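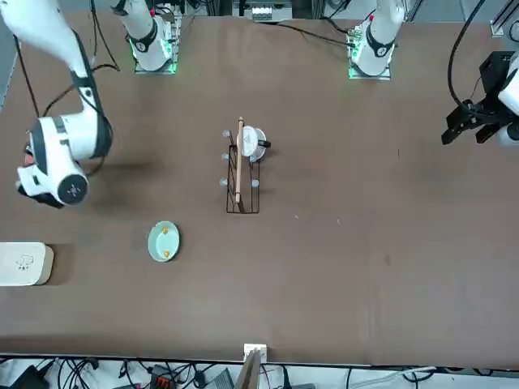
Rack on the brown table, with the stick and the white lid in it.

Drestcombe Housewares Support
Ticket 638
Product: Oralley countertop dish rack, narrow, black wire
Opened by: Asuka Mizuno
Assigned to: Costel Nikolaidis
Status: Open, parts sent

Asuka Mizuno wrote:
The rack rocks when I put anything heavy in one end. It's on a flat table and I have tried it in both directions. With the lid and the long wooden stick in it there is no trouble. With a mug in the front it tilts and I can hear one corner tap. I bought it from your Celstead store and I no longer have the box, but I have the receipt.

I have already pushed the pale fittings down as far as they go. One of them turns freely and doesn't tighten.

Costel Nikolaidis wrote:
Thank you for the details. Please try the following and reply with what you find.
Take everything out and set the rack on the table with nothing under it.
Press each corner in turn and note which one moves.
Turn the rack end for end and press again. If the same corner of the rack moves, the rack is out of true. If the movement stays at the same spot on the table, it is the table.
Also let us know what normally goes in it. The rack is sold for plates, lids and light cups. 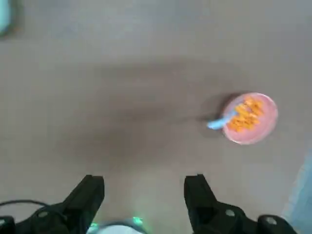 Celstead, October

Asuka Mizuno wrote:
I did the test. It is the same corner of the rack both times, so not the table. A sheet of paper folded into 8 layers under that corner stops the rocking completely.

What goes in it: one mug, one lid, the stick, and sometimes the pink snack bowl and the light blue spoon. The bowl is usually in use on the table, so it isn't in the rack very often. When I do put it in, it leans against the wires and slides toward the low corner. The spoon is too long to lie flat and I haven't found a good place for it.

Costel Nikolaidis wrote:
That points to the frame or the loose fitting. Could you tell us the number stamped on the tag, and where the mug sits when it tilts?

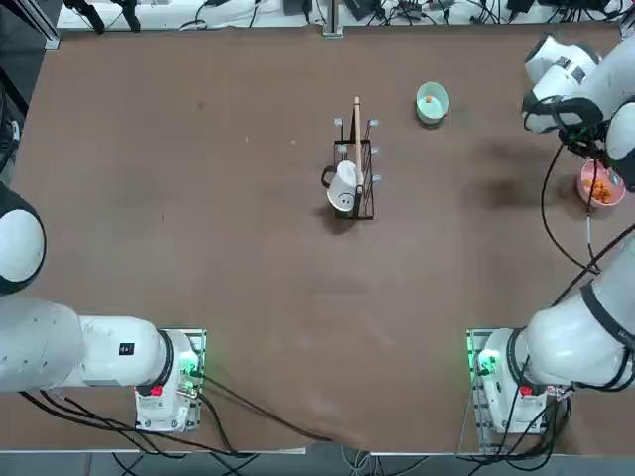

The number on the tag is 1915. The mug goes at the front, with the handle out to the left. If I turn it so the handle points inward the handle catches on the wire and the mug won't sit down all the way. The stick stands up behind it. I tried moving the stick to the other end and it made no difference to the rocking.

Costel Nikolaidis wrote:
Thank you. 1915 is from a batch that went out with short fittings at one end. I am sending a full set under the Igwe parts plan, no charge. Remove the old ones by turning left, and don't use glue on the new ones. Until they arrive you can leave the paper in place.

For the spoon, there is no holder made for this model. Most customers leave long pieces with the dish they belong to.
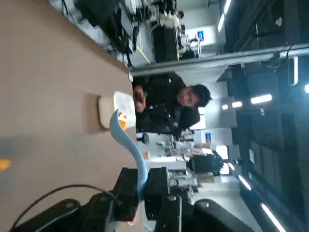
Asuka Mizuno wrote:
OK, I will keep the spoon with the snacks for now and leave it out of the rack. Paper is still under the corner. It gets soft when the rack drips, so I change it about every two days.

Please send the parts to the address on the receipt. I'll write back when they are on.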